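Trucos caseros para jugar en casa sin que se te vaya la tarde

Con Fletus, mi juego de cartas de cabecera, me decía «una partida y ceno»... ¡y caían 7! Ahora pongo un despertador lejos del sofá – así me tengo que levantar.

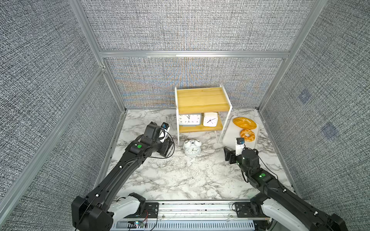

Relojes en la balda y uno tumbado delante.

Las cartas de papel van enfundadas y de pie, en cajas de unas 100. 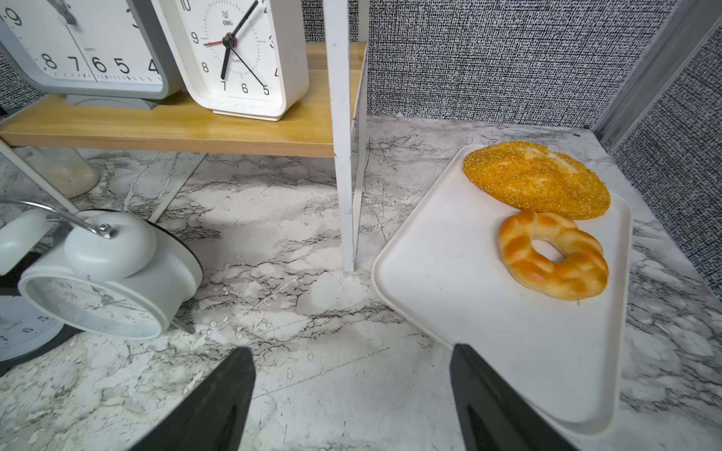 ¿Cómo limpio las fundas pegajosas?
Con un paño apenas húmedo, y a secar bien antes de guardarlas.

Para los torneos de Akon preparo la merienda antes, cosas que no manchen el mando.

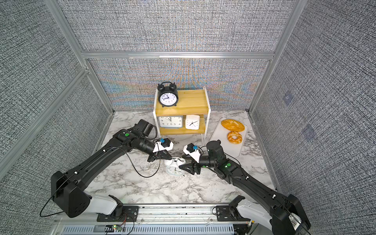
Algo de pan y bollería, sobre la tabla.

El mando lo repaso con un bastoncillo seco – siempre apagado.

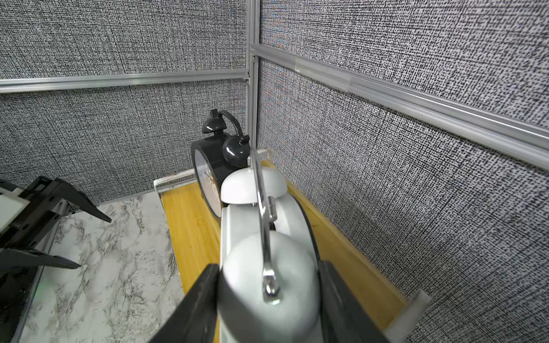
¿Cada cuánto conviene descansar la vista?
Yo paro cada 20 minutos y miro un rato por la ventana.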